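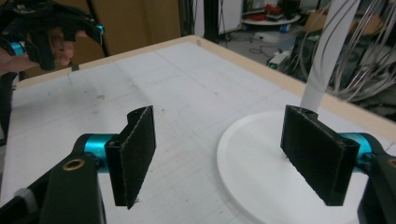

From: the Gendlow bench list
Subject: Re: Cleaning up the white tables
Date: 25 October 2026

I let this thread sit while I finished scrubbing, so forgive me if the argument has moved on to varnish without me.

The earlier message said:

> Has anybody found a way to get pencil off a white work table without
> taking the white off with it? Ours has a wood edge and has been used
> for layout for years. I have tried dish soap, which did nothing, and
> a kitchen scouring pad, which did far too much. There is also a brown
> stain I would rather not discuss. My other question is whether
> I should stop caring. It is a work table. It is not going to be
> presented to anyone.

Taking the second question first: yes, stop caring, but do it after you have cleaned it once. You'll feel better about giving up.

On the pencil. A plain white vinyl eraser, the big block kind, used dry. Go along the line and then across it, and vacuum the crumbs before you touch anything wet, or you will make a gray paste and spend the evening moving it from one end of the table to the other. I speak as a person who has owned that paste. What's left after the eraser usually comes up with rubbing alcohol on a cotton rag. Try a corner first. Some white tops are paint, and paint and alcohol have a short and unhappy relationship.

If the line is still there after both, it's probably a scratch with graphite in it and you now have a permanent ruler mark. Ours has several. None of them is square to the edge, so they are no use as a reference, though I've caught myself trusting one.

The brown stain depends on what it was. Ours looks like tea and I have decided it's tea. I gave it baking soda and water under a damp rag for 13 minutes (the timer was already set for something else) and it went from brown to a slightly more polite brown. Glue wants a plastic scraper held nearly flat. Wood stain has moved in and you should start charging it rent.

Please don't use the scouring pad again. Every fine scuff is a little ditch and the next pencil mark will go straight into it. We did the same thing in July, with enthusiasm, and the table has looked tired ever since.

For the wood edging, keep the water off it. Wring the rag out until it complains. I did ours with a dab of Flilta wax, which was left over from the stools and smells like a church. One coat, wipe it off, done. The wax must not get on the white part, where it makes a shiny patch that collects dust like it's being paid to. I have 3 of those patches. You may guess how.

Somebody else asked whether to cover the top instead. The Yagi people sell a cutting mat that would nearly fit, and Raveo will cut a sheet of hardboard to size if you bring the measurements and don't mind waiting. I'd go with the hardboard. You can draw on it, spill on it, and flip it over when the first side becomes embarrassing, and then all of us can go back to complaining about the drawers.

One more thing, before it starts a separate thread: round things left flat on the top do need to be lifted now and then. Grit gets under the rim and any turning grinds it in. I found a very nice arc under one of ours, better than anything I've managed with a compass.

Still got half a box of erasers if anyone wants one. They're on the shelf over the sink, next to the scouring pads, which I'd like to see thrown out.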